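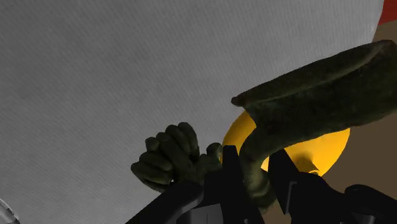
Drelholm Neighbors Help > Home and Yard > Plumbing

Water bill doubled, can't find a leak
Asked in February, 257 views

Bill from Sasera Water came in at 100 dollars over last month. Same two people in the house, no guests, no pool, grass is dead this time of year anyway. Checked under every sink, nothing. Water heater pan is dry. Meter reading on the bill says 1453, and I have no idea if that's right. House is on Fitzgerald, older pipes, some copper some I don't know what. Do I call a plumber or the water company first? Dont want to pay for a visit just to hear it's a toilet.

3 answers

Answer 1 (accepted)
It's probably a toilet, sorry. Food coloring in the tank, a few drops, dont flush, go look at the bowl in half an hour. Color in the bowl = bad flapper. Cheap part, hardware store, take the old one with you so you get the same size.

If the toilets pass, shut off everything in the house and go read the meter. Write down all the digits plus where the little dial is. Wait an hour, no water at all (ice maker off too). If it moved, close the main valve to the house and do it again. Still moving = leak is between the meter and the house. Stopped = it's inside somewhere, or under the slab.

Also compare your meter to the number on the bill. If yours is lower than 1453 they misread it or estimated. Call them, that's a billing fix, no plumber.

Answer 2
rates went up. everyones bill is higher

Answer 3
Had this over in Trora, different water company but same story. Ours was the line out to the yard faucet, 17 days of it running underground before we saw a soft spot by the fence. Ask Sasera if they do a leak adjustment, ours knocked part of it off once we sent in the repair receipt. You have to ask, they wont offer. Keep the reciept for the parts even if you do the work yourself.

Comment from asker: upstairs toilet, blue water in the bowl after 20 min. Getting a flapper tonight. Meter is past 1453 so the reading was fine I guess. Will still call about the adjustment thing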